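How to read the front of an old town building

Many visitors walk through an old town and look only at the shop windows. It is a pity, for the interesting part of a building often starts above the shop. In this guide I explain how I look at a front, in the order that I teach it on my walks in Itley. You need a small notebook, a soft pencil and comfortable shoes.

Step 1. Cross the street

Stand on the opposite pavement, as far back as is safe. Do not take out your phone yet. Look at the whole front for five minutes and decide where your eye goes first. In a building from the eighteenth century it usually goes to the door or to the middle window of the first floor. In a later one it may go to a corner tower or a gable.

Step 2. Draw the lines

Make a simple rectangle in your notebook and put in only the horizontal lines: the top of the shop, the window sills, the cornice, the edge of the roof. Then add the vertical lines of the windows. The drawing does not have to be beautiful. My first one of the old Eskildsen warehouse looked like a chest of drawers, and I still use it.

Now compare the heights of the floors. When the first floor is the tallest, the best rooms were probably there. When all floors are the same, the building may have been made for offices or for rented flats.

Step 3. Look for changes

Few fronts have stayed as they were built. Search for bricks of another colour, a window that does not stand in line with its neighbours, or an arch with nothing under it. At 40 Bornorard Street you can find all three on the same wall. Rosemarie Grube, who taught me to do this, always asked her students to write "I see" on the left page and "I think" on the right page. I recommend it strongly, as the two are mixed very easily.

Step 4. Study the ornament

Go closer now. Ornament on fronts of the nineteenth century was often ordered from a pattern book, so you will meet the same leaf or the same face in several streets. Fruit is very common, above all on former markets and food shops. Grapes, pears and apples are easy to recognise. With the others you must be patient, and it helps to know how real fruit looks at different ages.
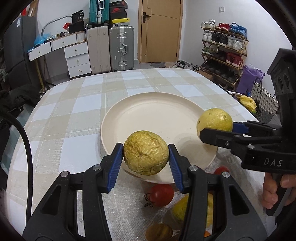
Carved fruit is nearly always shown full and perfect, and this can mislead you when the stone is worn. After many winters a smooth surface becomes rough, and a round shape may lose half of its outline. I tell my groups to think of passion fruit: one can have deep creases all over its yellow skin while another is much smoother, and they are still the same fruit. So do not judge a carving by its surface only. Look at the stalk, the leaves and the way the pieces are grouped, and compare it with a better preserved piece higher up, under the cornice, where the rain reaches less.

Step 5. Check your notes

At home, take the right page and try to prove each sentence. Local archives often keep old building plans, and street photographs can show you the front before a shop was put in. Meenakshi Tomar found in this way that the "medieval" door of her own house was put in together with the gas pipes.

Allow one morning for two or three buildings. The light is best before 12 when the front looks to the east, and in the afternoon when it looks to the west.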